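Werkholm starts home recording program for packing robots

2020-07-21

Werkholm has begun collecting demonstrations of everyday packing work in private homes, the company said on Tuesday. The recordings will be used to train robot arms that the firm is developing for small parcel rooms and repair shops.

Instead of steering an arm with a joystick, the people taking part hold a gripper in each hand and do the job themselves. The grippers have two fingers with soft blue pads, and a camera on the tool records what the fingers are doing. No robot needs to be in the home while the work is recorded.

The first task in the program is moving loose household items between a tabletop and an open cardboard box. Participants work at their own dining tables, with their own tablecloths, boxes and belongings. 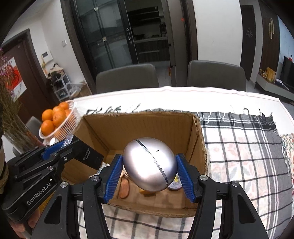
A silver egg-shaped object held between the blue pads of a gripper over an open cardboard box.

Werkholm has 69 households signed up in and near Wuden. Each one is asked to record for 5 days in July, with sessions kept short so that hands and wrists get a rest. The company said it will accept 254 demonstrations from the first group before deciding which tasks to add.

Smooth and rounded items are a particular interest. A fingertip that closes a little too high or too low on a curved metal surface can push the item away, and people correct for this without thinking. The company wants those small corrections in the data, along with failed grasps and second tries. Participants are told not to delete a recording when they drop something.

The work is shared with Mosance, which is responsible for checking the files and marking where each grasp begins and ends. Recordings in which the fingers are blocked from view for a long stretch are sent back, and the household can choose to repeat them.

Shape and size matter more to the project than what the items are. Keys and small figures give the grippers very little to hold. Jars and tins have to be taken across the lid or around the side, and a power adapter can catch on its own prongs.

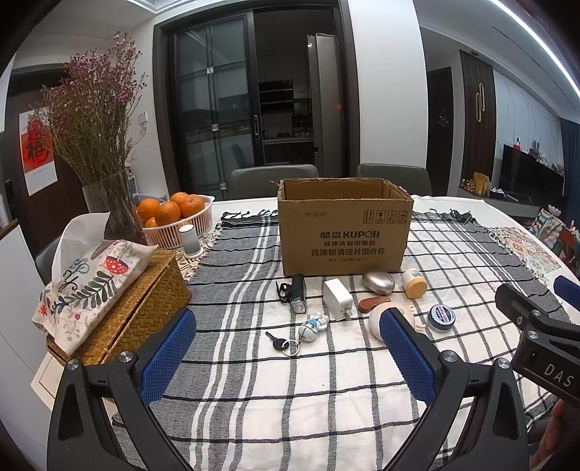

Participants may set the items out however they like before starting, and they are asked to change the layout between recordings. Werkholm said that early trials in its own workshop used the same bare bench every time, and that the trained arm did poorly as soon as a patterned cloth was put under the box.

Steering by remote control has not been dropped. A separate group at the Stępień site is operating 2 arms from a desk in the next room, using the same kinds of items. The company plans to compare the two methods on speed and on how often an item is dropped.

Households are paid by the session and keep the right to withdraw their recordings until the end of the month. Werkholm said faces, mail and family photos will be blurred before any footage leaves its servers. Sign-up for the second group will open once the first recordings have been checked.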